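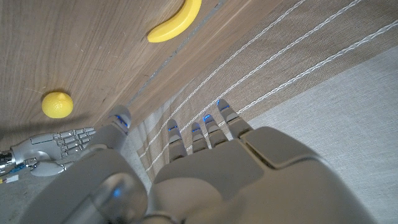 An Afternoon With the Fruit Robots

The sign at the Brekgate open house said the future of housework was on the second floor. So up I went, at two in the afternoon, behind a line of people holding paper cups, and found a toy banana, a toy lemon and a pair of mechanical hands.

I have been to enough of these events to know the routine. A company called Hajdu builds the hands. Another, Plokum, writes the software that is supposed to tell them what to do. Skakard, which rents the building and seems to have money in both, pays for the coffee. Everyone wears the same lanyard and everyone says "dexterity" a lot.

The job on show was simple. Reach for a piece of plastic fruit on a wooden table, pick it up, put it down somewhere else. Anyone who has fed a toddler has seen it done faster and with more feeling. The program sheet said 83 percent of grasps succeed, a number that sounds fine until you picture your own kitchen and the other 17 percent rolling under the stove.

I asked what counted as a success. The answer took a while. A grasp succeeds, I was told, if the object leaves the table. Holding on to it is measured separately, and that figure was not on the sheet.

The hands are good looking, I'll give them that. Slender jointed fingers, pale shells, little blue lights in the fingertips. The lights got more questions from the crowd than anything else, and the engineer on duty was patient about it. They show status, she said. Status of what, a man behind me wanted to know, and she said it depended on the mode.
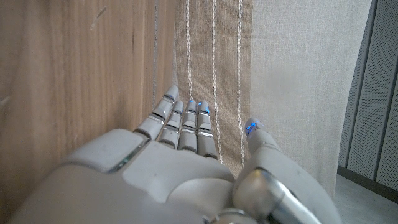 What bothers me more is the room. Every home robot I have been shown lives in a place no family ever lived in. It has a table, some fabric, two pieces of fruit and not one unpaid bill or half-eaten sandwich. Plokum says its system has trained on 2140 recorded sessions, and I believe it. I would like to know how many of those had a dog in them.

To be fair, the staff didn't oversell it as much as the sign did. When I asked about real fruit, the engineer said a ripe banana is a harder problem because it bruises, and that they would get to it. She also said the hands need to be recalibrated every 24 hours - more often if somebody bumps them. I wrote that down twice. The sales deck downstairs, which I was given on my way in, had room for 2000 homes in a pilot program but no room for that.

There was a short talk at three. It had a chart that went up and to the right, and it used the word "soon" in place of a month. A woman near the window asked about the price and was offered a newsletter.
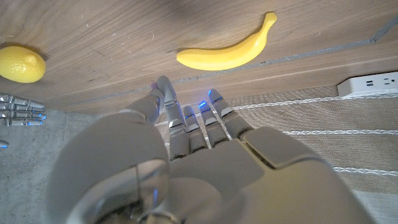 Would I let one of these clear my table?

Maybe in a few years, if somebody else pays for the plates. A hand that can move a plastic lemon is a real piece of engineering, and I don't want to sneer at the people who built it. But it is a long way from a lemon to a sink full of dishes, and the open house skipped over most of the trip.

I stayed until the coffee ran out. On the stairs a boy was telling his father that he could pick up a banana too, and his father said he would like to see him pick up his socks.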